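Come Show Our Gripper How Kitchens Work

I run the demo sessions for the Yilma project at Prurnano, and I need more hands. Real ones, attached to people who have washed a dish or two in their lives. We're looking for 16 demonstrators to start in August, and you don't need to know a thing about robots to apply. I sure didn't when I started!

The job goes like this. You hold a gripper tool with a camera on it, you stand at a table with some household stuff on it, and you do a small chore with the gripper doing the grabbing. Pick up the bowl, put it in the basin, set the lid down. Then you do it again, a little differently. What you do gets recorded, and later it goes into training for Virum, which is our name for the arm that will (fingers crossed) copy you. Some days you'll switch to driving the arm from a desk with a controller - we call that setup Prondolo, and it takes a bit longer to get comfortable with.
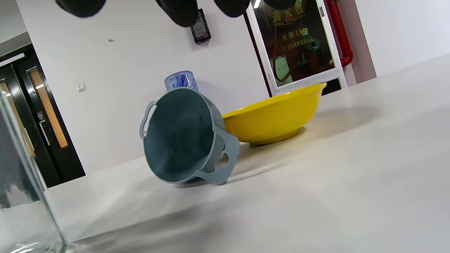
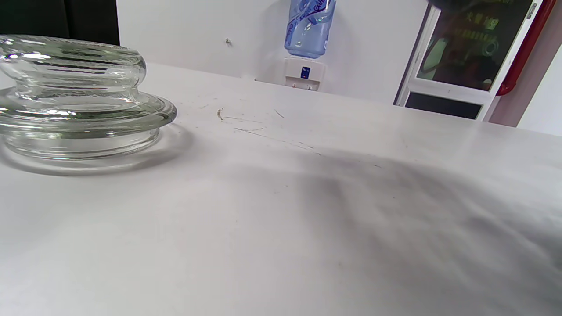
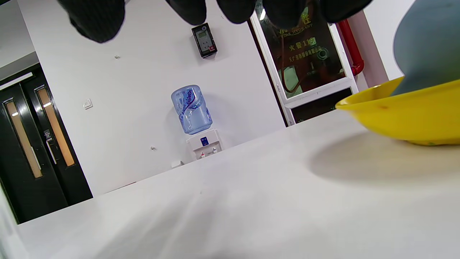 At the table, as the gripper camera sees it

Posted by Nidia Villca, demo sessions lead

Now the practical part. Shifts start at 8 a.m. or 11 a.m., your pick, and run three hours with a break in the middle (a proper one, with coffee). We'd like you for at least 2 shifts a week. You get paid for your training shift too, same rate as everybody else, and we'll tell you the rate on the phone before you come in so you're not wasting a trip.

What I'm hoping for in a person: you're okay being on your feet, you can lift a light tool over and over without your wrist hating you, and you don't mind doing the same thing many times in a row. Slow and smooth beats fast. If you fumble something, you just say so and we mark that take, and on we go. Left-handed folks, please apply, we are really short on you. Same goes for people with small hands or big hands or a funny way of picking up a cup - I want all of it.

You should be 18 or older. The camera points at the table but it does catch the room, so there's a consent form, and I'll go over it with you before you record anything.

Eliécer Escobar does the training shifts. He'll have you start with one object and a lot of patience, and most people are doing whole tasks by the end of the morning. He also decides who moves on to Prondolo, so ask him about it if the remote driving is what caught your eye.

To apply, send me a few lines through the contact form on the Prurnano jobs page. Put "Yilma demos" in the subject, tell me which start time works for you, and mention which hand you use. No resume needed. I read them all myself and I'll call you back, usually in the late afternoon.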